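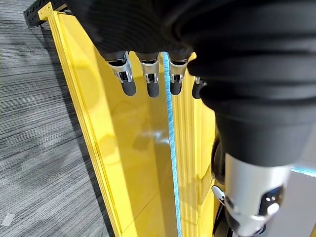

Metal finger joints with black rubber tips over a yellow surface.

Riis Public Health Coalition Backs Revised Tobacco Retail Licensing Bill

RIIS, 6/21/19 - The Riis Public Health Coalition today endorsed the revised Tobacco Retail Licensing Act, which would require every store selling cigarettes, cigars or e-liquids to hold an annual state license.

The bill sets the license fee at $534 per location. A first sale to an underage buyer carries a $700 fine. A second violation within two years suspends the license for 90 days, and a third revokes it.

Earlier drafts placed penalties on the clerk. The revised text moves them to the license holder and keeps the right of cities to adopt stricter rules - a provision the coalition requested in written testimony.

"Enforcement needs a license that can be suspended," said Gunnlaugur Hallgrímsson, policy director of the coalition. "Local ordinances in Orkov and Hullesach would stay in force as written."

Fee revenue would pay for compliance checks. Orkov completed 119 such checks last year under its own ordinance.

A hearing on the bill is scheduled for September in Prindel. Written comments may be submitted through the committee clerk.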